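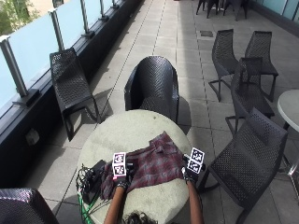 Leonardo Cirillo wants to know why the terrace has a laundry policy at all, when "it's a roof, it has a table, and a shirt is a shirt." Fair enough, Leonardo. Your message was the longest we got in August and most of the questions below are yours, trimmed.

Prothero Roof Terrace: Laundry and Folding FAQ

Can I fold my clothes up there?
Yes. The round table is the best folding surface in the building, and we include the machine room counter in that, which is sticky in a way we have stopped investigating.

Can I dry them up there?
On a rack, yes. On the railing, no. Things hung on the railing become the property of the courtyard, and then of the dog on the first floor.

What about on the chairs?
The mesh chairs will do for a shirt or two if no one wants to sit down. Please stay off the woven ones. They catch knits and don't let go. One resident lost most of a cuff this way and still brings it up in the elevator.

Is the table clean?
It gets wiped every morning. It also lives outdoors. If you're folding anything white, run your hand over the top first and then decide how you feel about pollen.

How do I fold a button-up on a round table?
This comes up more than you'd expect. You have no straight edge to line things up with, so use the shirt's own seams.

Button the collar and one button in the middle. Lay it face down and smooth it from the collar outward. Fold one side in to the center of the back, lay the sleeve straight down along it, and do the other side the same way. Bring the tail up by a third, then fold again to the collar. Turn it over and admire it briefly.

Plaid is the easiest pattern to learn on. The checks are a ruler you happen to be wearing. If the lines at the fold don't run parallel, open it up and start that side over.

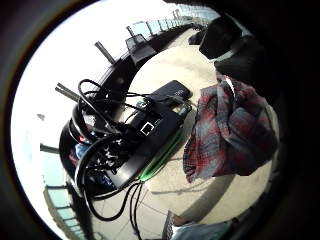

Plaid shirt on the round table.

Mine just turns into a heap. What am I doing wrong?
Usually you skipped the smoothing. A bunched shirt has to be opened all the way out before any of the above applies. Pick it up by the shoulders, give it one good shake (away from your neighbor's coffee) and start again.

Does the sun fade things?
Yes, and the terrace gets a lot of it. Dry dark clothes inside out and bring them in when they're done. Two people have told us the faded look is intentional. We believe one of them.

How long can I have the table?
Until someone shows up with food. After that it's a lunch table and you're a person holding socks.

Can I leave my basket up there overnight?
No. Baskets left after 10 p.m. go to the shelf by the Pisik Street entrance, where you can collect them in front of everybody.

Can I iron on it?
Please don't. The top is concrete and your shirt will come away with a texture.

My question isn't here.
Leave a note in the box by the roof door. Leonardo, one note per envelope is plenty.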